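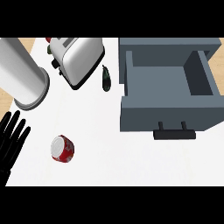 Marcus Van Dusen wrote to us, on reading an early draft, that a collagen peptide powder is only as good as the lid it lives under, and that we had given eleven pages to the powder and barely a paragraph to the lid. We took the remark to heart, and the section that follows is a good deal longer than the one he saw.

**Figure 1.** Simulated kitchen workspace seen from above, with a large white cylindrical object lying on its side on the countertop.

### 4.2 Moisture uptake during ordinary household use

Hydrolysed collagen takes up water from the air quite readily, and anyone who has left a scoop of it on the bench in August with the kettle going will know the sticky crust that forms. What we wanted to learn was how much of this happens in the ordinary run of a household, where the tub is opened once or twice a day and nobody is thinking much about humidity. Eight households in Garkby were kind enough to take part, each receiving a 600 g tub of Arkis and a second tub, of the same size, of Gevum. The two powders come from different raw material (bovine hide and fish skin respectively), and their mean molecular weights differ a fair bit, with Arkis at 3,250 Da and Gevum at 1,745 Da. We had expected the shorter chains to draw water faster, as they carry more free end groups for a given mass.

Participants were asked to go on exactly as they normally would. They kept the tubs wherever they liked – a pantry shelf, the cupboard over the stove, in one home the top of the refrigerator – and used whatever spoon came to hand. Samples were drawn weekly into sealed glass vials and dried to constant weight in the Hakim oven described in Section 3.1. We did not ask anyone to change where a tub was kept, although we were sorely tempted in the case of the cupboard over the stove.

Gevum did gain moisture sooner than Arkis in most homes, and the difference was plainest in the first fortnight. After that the two drew closer together, and by the end of the trial the place where a tub was stored explained more of the variation than the powder inside it. Tubs kept near a source of steam had clumped in the upper layer, while the powder lower down still poured freely. This unevenness matters for anyone sampling from a part-used container, and we would gently urge colleagues to note the depth at which a sample was taken, something we neglected to do in our own pilot work.

Tiburcio Barrera, who ran the chromatography, found no change in the size distribution of either powder over the same period, even in the clumped material. We read this as a sign that the water is held loosely and that little or no further hydrolysis takes place at room temperature over a few weeks. We would be cautious about stretching that to longer storage, or to blends containing added enzymes or fruit acids, neither of which we tested. The colour of the clumped portions had deepened slightly, and we return to this, with the absorbance readings, in Section 4.3.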